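Robot Learning Practical
Handout 4: Collecting demonstrations for an assembly task
Course contact: Rok Đorđević, Zevelstead teaching lab

Read this before your group's first session at the bench. It covers what a demonstration is for our purposes, how to record one, and what to write down. The training side is in Handout 5, so there is very little here on networks or loss functions.

1. What we are collecting

The learning system in this course is trained by imitation. It sees pairs of observation and action, taken many times a second while the arm is being steered through the task, and learns to predict the action from the observation. One complete run through the task, from the start position to the release of the last part, is one episode.

The parts are plain white blocks, dishes and trays from the Cukine set. Several carry square black-and-white tags. The tags give us the pose of a part without having to guess it from its outline, which is hard with white parts under bright light. The green backdrop stays up for all recordings so that the background can be replaced later if a group wants to try that.

Each group records 54 episodes. Of these, keep back the last few for checking and do not train on them.

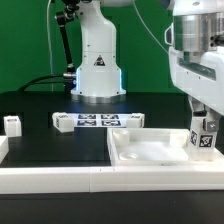
2. Before you start recording

Log in to the bench machine and open a new session under your group name. Sessions are stored on the Martens server, and a session that has been closed cannot be reopened.

Check that the tags are flat and clean. A lifted corner is enough to shift the estimated pose by several millimetres. If a tag is damaged, ask for a replacement and do not print your own, as the size has to match the one in the configuration file.

Check the cables. Move the arm slowly to the limits of the task area and watch that nothing pulls tight or catches on the tray wall.

Run the tag detection once with all parts on the table. If a tag is missing from the list, the usual cause is glare or a part turned the wrong way. Turn the part slightly and run it again.

3. Starting positions

The most common fault in last year's data was that every episode began in the same way. A system trained on such data does well from that one arrangement and fails when a block is moved a few centimetres. Vary the start on purpose. Move the loose blocks, turn them a little, and change which one is picked up first. The tray may also be moved, provided the arm can still reach all of it.

Do not vary the things that are meant to be fixed. The camera, the lighting and the arm bases stay where they are for the whole session. If one of them is knocked, stop, note the episode number and run the calibration again before going on.

4. Steering the arm

Move at a steady pace. Long pauses are a problem: the system learns from every moment of the recording, and if a tenth of it shows an arm standing still above a part, standing still is what it will sometimes do. If you need time to think, think before you press record.

Approach from above where you can and slow down for the last part of the descent.

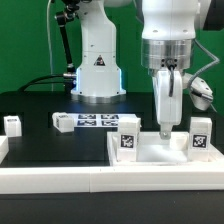
Space inside a tray is tighter than it looks from the operator's chair, so plan the descent before the fingers go below the top of the walls. Small corrections near the part are useful and should be left in. They show the system how to recover from a slightly wrong position – something a perfect run never does.

A dropped part does not spoil an episode by itself. If you can pick it up again within the time limit, carry on and mark the episode as "recovered". If not, mark it as "failed" and keep the file. Failed episodes are left out of the first training run but are used in Exercise 3.

5. Held parts

Once a part is in the gripper, its tags move with it, and the fingers may hide one of them. Try to keep at least one tag facing the camera during transfer. A part held at an angle is acceptable if it can still be placed, but note the angle in the log as "straight" or "tilted".

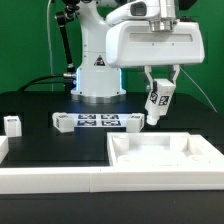
Figure 3. A tagged block held at a tilt, just to the right of the fixture.

6. The log

Fill in one line per episode, straight after it ends:

Episode number
Operator's initials
Start arrangement (short sketch or code)
Result: complete, recovered or failed
Grasp: straight or tilted
Remarks

Change operator after every 2 or 3 blocks of episodes. People have habits in how they move the arm, and a data set from one pair of hands tends to carry them.

7. Handing in

Copy the session folder and the log to the Rorkley share by the end of August. Name the folder with your group number only. Groups 81 and above use the second bench and should write "B2" on the first line of the log.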